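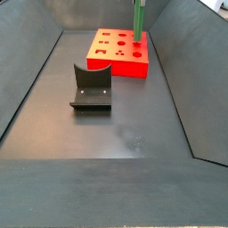
Getachew Abera wrote in after our November update to ask why anyone would still bother with shape sorting, when a camera can find a hole in a red board without breaking a sweat. And what, he wanted to know, does the arm learn from missing?

Quite a lot! Missing is the part we're most excited about, and this gallery is mostly for him.

Learning from Near Misses: a gallery from the Lastier bench

We've been working on a method called Nutonness (Shewit Teshome came up with the name and we gave up arguing). The idea is pretty simple. The arm comes down over the board where it thinks the hole is, and if it lands on the rim, it doesn't lift off and start over. It stays in light contact, feels which way it's being pushed, and slides a little in the direction that push suggests. Every one of those slides gets saved with what the arm felt at the time, and the saved slides are what we train on. There are no human demonstrations in the training set at all.

Click through for larger versions. Captions are by Etenesh Mekonnen and Qusai Mansour, who couldn't agree on whose turn it was.

1. Over the star
The green arm with its tip just above the hole on the right of the middle row, the one we all call the star. We love this spot on the board. Star-like outlines have lots of inside corners, and you can be lined up beautifully in position and still be turned a few degrees wrong. For the slide data it's a gold mine – the forces change character depending on which corner you catch. (EM)

2. Push plot, round hole
Each short line is one contact, drawn pointing the way the arm was pushed. Round holes give you a lovely clean ring, and rotation hardly matters. Asnakech Jemal printed this one and it's been on the office door ever since. (EM)

3. Push plot, star hole
Same drawing, much messier! It looks like noise until you color the lines by how far the piece was turned, and then the whole thing falls into bands. Seeing those bands was the moment we knew the method had something to work with. (QM)

4. Learning curve
We collected 1,739 slides in total. The curve climbs fast, goes flat for a long, worrying stretch, and then climbs again. We think the second climb is where the model starts using rotation as well as position, but we haven't pinned that down yet, so please take it as a hunch. (QM)

5. Sixty tries with the star
Our favorite chart. We ran 60 test insertions on the star with the starting point shifted at random, and the arm missed 2. Both misses began with a big turn error, and in both the arm settled against the wrong corner and kept pushing politely in the same direction. The older version, which lifted off and tried again, did get there in most cases, only much more slowly. (EM)

6. Shapes it hadn't practiced
We trained on 4 of the shapes and kept the others back. The hexagon went very well straight away. The arch was hit and miss, and the three little round holes that sit together in one cluster were hard going, as there are three ways to be nearly right at once. Lots to do here and we can't wait. (QM)

7. Force trace from one slide
You can follow the whole thing from left to right: touch, a bump, a long gentle slope, then the sudden drop as the piece goes in. Shewit can tell the shape from the trace alone, usually before the rest of us have found our glasses. (EM)

8. Whiteboard, late afternoon
The rule for when to give up on a slide and lift off after all. The crossed-out version at the top was too patient and would happily spend ages rubbing along one edge. The version at the bottom stops once the direction of the push has settled and the height hasn't changed. (QM)

What's next
We're taking a copy of the setup to the Tesfamariam workshop in Drutetville, where we'll try the trained model on a different arm without collecting new slides. It may fall flat, and we'll post those plots too. Getachew also asked in a second note whether the method needs a camera at all. For the last bit of the approach it doesn't use one, but something still has to put the arm near the correct hole to begin with, and for now that's a camera's job.

Questions are welcome in the comments, especially about the arch.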